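Ticket: bracelet sorting, thin loops dropped by trained policy
Project: Vedum
Status: open, workaround in place
Opened in May

Problem as reported

The policy trained on the hand-held gripper demonstrations picks up the large bead bracelets without trouble but loses the thin items. It closes on a wire bangle or a cord bracelet, lifts, and the item is not in the fingers. The run log still says grasp OK because the fingers stopped before full close.

Dataset is 690 demonstrations, jewelry and hair accessories to box, two grippers per session. Held-out set is 9 items. Training ran on the Dakmont machine with the Pastor config, no changes from the last release.

Checked so far

Finger width calibration. Redone on both grippers, left and right agree. Not the cause.

Time sync between left and right streams. Offset was 3 frames in the older sessions. Corrected and retrained, no change on thin items. Bead bracelets got a little smoother.

Lighting. Ran the evaluation with the blinds down and again with them up. Same result.

Tablecloth. The demonstrations were recorded on white textured cloth and the robot evaluation on a bare bench. Put cloth on the bench. Thin items improved some, but it still drops more of them than it keeps.

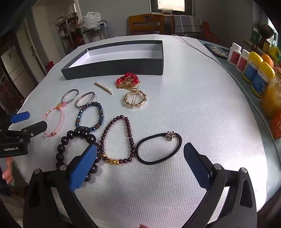 Went back through the demonstrations by item type. On the bead bracelets people come straight down and close. On the bangles and the cord they do something else – they press one pad onto the cloth, slide it under the edge and then close. The slide is short, and the downsampling step in Pastor was throwing most of it out as idle time, so the policy never had much chance to learn it.

Change made

Turned off idle trimming whenever finger width is under the threshold. Kept it on everywhere else so the files don't get too big. Retrained from the same seed, checkpoint at step 500 for a first look.

Result

Slide motion now shows up on the bangles. The hair tie is picked up on most tries. The cord bracelet still fails when it lies flat with the charm underneath. Grasp OK flag is still wrong on misses – that is a separate bug, moved to the Prarnmont queue.

Still to do

Full training run with the new trimming rule.
Repeat the held-out set on cloth and on bare bench, same item order both times.
Record more cord demonstrations with the charm side down.
Write the trimming rule into the method notes. The current text says idle frames carry no information and that needs to come out.

Leaving this open until the full run is done. Please don't merge the old trimming default back in before then.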